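Drivo Opens Work Cell for Repair of Desktop Computers

Osance, 2021-10-10. The company Drivo informs that its new work cell for the repair of desktop computers is open in the Osance workshop. In this cell a robot arm is doing bench tasks which until now are done only by hand, such as opening the processor socket, taking out memory and changing the coin battery.

Many customers ask us if a machine can do such chores already. Our answer is: partly. During the test period the arm received 1153 tasks on used boards. The socket work is the most difficult, as the bracket is small and stands close to parts which must not be touched. For cables we still keep a person at the bench, and we do not plan to change it this year.
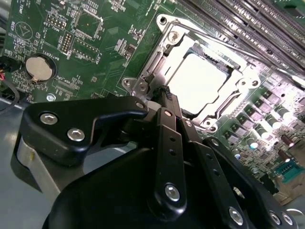 Tsion Zeleke told us that the arm is slower than a trained technician and will stay slower for some time, but it can continue in the evening when the shop is closed. "I would not give it a customer's only computer yet," Zeleke added.

The cell was prepared together with Draveo, which made the software for grip force. It needs 11 minutes for one full board check. The workshop receives 4000 used computers in a year, and the cell will take only the boards of the 13 most frequent models.

Repair shops and schools are welcome to visit the cell until the end of December. Visits must be agreed before with the Drivo office in Woldemariam Street. The visit is free of charge, and closed shoes are required in the workshop.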